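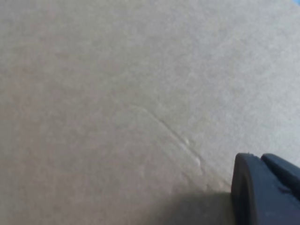 Crease across a panel on a cardboard drawer unit: repair or leave?

Storage and Desk Organization > Paper and Board
Views: 3,043

flutewise
Original poster

I have a small cardboard drawer unit, the flat-packed kind sold under the Akell name, used for stationery and small hardware. One panel has a diagonal crease. It fades out at both ends and is deepest in the middle stretch, where there are also two small raised spots directly on the line. They are pale and feel like blisters. The face paper is not torn as far as I can tell.

The drawer still runs. My concern is stiffness. The panel flexes slightly along the crease when I press it with a thumb, and I would like to stop that before it becomes a proper fold.

Options I have considered:

Flatten under weight and leave it.
Inject thinned PVA through the blisters and clamp.
Laminate a second sheet of board to the inside face.
Replace the panel with one cut from new stock.

The unit goes back into daily use afterward, so a purely cosmetic fix is no good to me.

kerfandfold

Start by working out which layer has failed. A crease in corrugated board means the flutes have been crushed along that line. A blister usually means the face paper has let go of the flutes and has been pushed up. Those are separate faults and one repair will not fix both.

Weight alone does nothing for crushed flutes. It will make the crease look better and leave it as weak as before.

Which way do the flutes run relative to the crease? If the crease crosses them at an angle, the panel keeps a fair amount of its stiffness. If it runs parallel to them, treat it as a hinge.

flutewise

The crease is at an angle to the flutes. I looked at the cut edge of the panel with a flashlight and they run front to back. Single wall.

I had the unit out on the gridded mat to check it for square while I was at it. 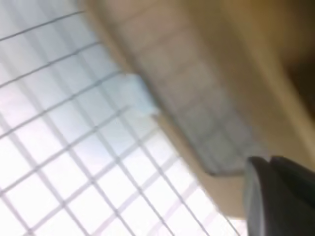 White grid at left, edge of the tan board at right with the gray panel set into it.

I lined the base up with one of the grid lines and measured the gap at the rear corner. It is out by 2 mm. I don't know whether it was like that from new.

Gundine_Parts

Two millimeters on a folded board carcass is within what I would expect from assembly alone. The tabs have play. Loosen them, square the carcass against the mat, push the tabs home again and see what it measures then. Do that before gluing anything, or you will lock the error in.

On the repair itself, I would go straight to lamination. Injecting PVA is a technique for veneer. Board soaks it up and the water swells the paper, and you finish with a bigger blister than you had.

kerfandfold

I disagree on the injection. Thinned PVA is a bad idea, agreed, but unthinned PVA worked in with the tip of a toothpick is fine. The quantity is tiny. Slit the blister along the crease with a fresh blade, put the glue under the lip, press it down with a bone folder through baking parchment, wipe, and weight it. Leave the weight on for 20 minutes, then take the parchment off and let it dry uncovered.

The parchment matters. Wax paper transfers.

Gundine_Parts

You are cutting an intact face liner to fix a cosmetic fault. The liner carries the tension when the panel bends. A slit along the line that is already weakest is the last thing I would add.

kerfandfold

A debonded liner carries very little at that spot, because it buckles as soon as it is in compression. The slit is shorter than a fingernail. I have done this on archive boxes for years and have not had one open up again. I accept that an archive box gets handled less than a drawer.

flutewise

I will square it first, as suggested, and then decide about the blisters.

More information on the unit, as it may affect the choice. The drawer is a loose fit side to side and a close fit top to bottom. If I laminate the inside face of the top panel with anything thick, the drawer will bind. Paper would probably clear. Another layer of corrugated certainly would not.
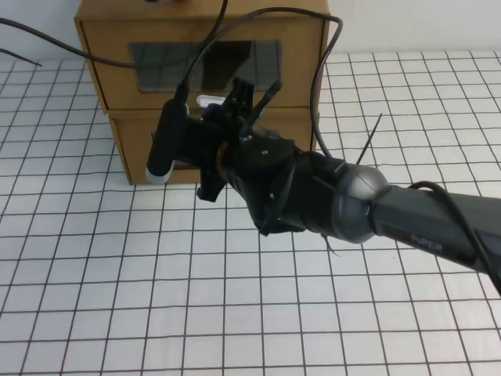 So the reinforcement has to be thin, or it has to go on the outside, where it will show. I don't mind it showing if the edge is neat. I have a roll of gummed kraft tape and a few sheets of 200 gsm card in a brown that is close enough.

ply_and_paste

Use the card, inside face, full panel. A patch that stops short of the edges gives you a new stress line wherever it stops, and the next crease will form there. Take it right to the fold on every side.

Grain direction: run the grain of the card at right angles to the flutes. To find the grain, cut an offcut and bend it both ways. It bends more easily parallel to the grain.

Adhesive: spray contact if you are confident of your placement, otherwise paste. I use Feltgate paste powder mixed stiff. Very little water goes into the board and there is time to slide the card into position. Whatever you put on one side will try to pull the panel into a curve as it dries, so keep it flat under an even load overnight. A cutting board with cans on it works. Cans directly on the panel leave rings.

Gundine_Parts

Seconded on full coverage. Gummed tape over the crease is what most people reach for, and it shrinks as it dries. On thin board you will see the panel cup along the tape.

t_soriano_fan

Replacement has been passed over a bit quickly here. Soriano sells plain single wall sheets in a similar tan, and a flat panel with a few tabs is a short job with a steel rule and a sharp knife. Trace the old panel, score the folds with the back of the blade and cut the slots a little tight. The result is a panel with no damage in it at all.

I have never understood spending an evening rescuing a piece of cardboard.

ply_and_paste

It depends on the panel. If it is a separate piece, yes, replace it. On the Akell units I have had, the top and both sides were one wrap, so replacing the top means recutting most of the carcass. Check the corners. A fold means it is part of the wrap, and a cut edge means it comes out.

flutewise

Folded at both corners. It is part of the wrap. Replacement is therefore a new carcass, and I would sooner buy another unit.

I took the drawer out, loosened the tabs and set the carcass against the grid again. With the tabs reseated it now sits on the line at the front, and the rear corner is out by an amount I can't measure with a school ruler. Gundine_Parts was right about the play.

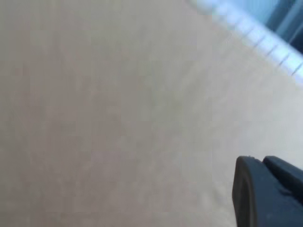

The drawer runs more freely than it did. I think part of the original binding was the carcass leaning and had nothing to do with the crease. I have rubbed a candle stub along the bottom edges of the drawer as well, so the comparison is not clean.

kerfandfold

Wax on board is fine for sliding faces. Keep it well away from anything you intend to glue. If any got onto the inside of the top, neither paste nor PVA will hold there.

flutewise

Noted. Bottom edges only. The drawer is stored apart from the carcass until the glue is done.

Current plan is 200 gsm card on the inside, full coverage, grain across the flutes, stiff paste, cutting board and cans overnight. Blisters left alone for now. If they still feel loose once the card is on, I will try the toothpick method on the larger one only.

Chibuzor Idahosa

Adding one point on drying, from a job where I got it wrong. The inside of a carcass has very little air movement. I pasted a liner into a similar box in January, loaded it, and refitted the drawer the next morning. It felt dry at the front and was still damp at the back, and the drawer front picked up a tide mark. Stand the carcass on end with both openings clear and give it about a day longer than you think it needs.

Also dry fit the card with the drawer in place before you mix any paste. If it rubs dry, it will rub worse with a layer of adhesive behind it.

ply_and_paste

Good point on the dry fit. Trim the card a hair short at the front opening too, so the drawer cannot catch the edge and peel it back.

flutewise

Dry fit done with the card cut to size. It clears along the whole travel, with a light rub at the left rear corner. I have taken the corner off the card at an angle. Pasting tonight.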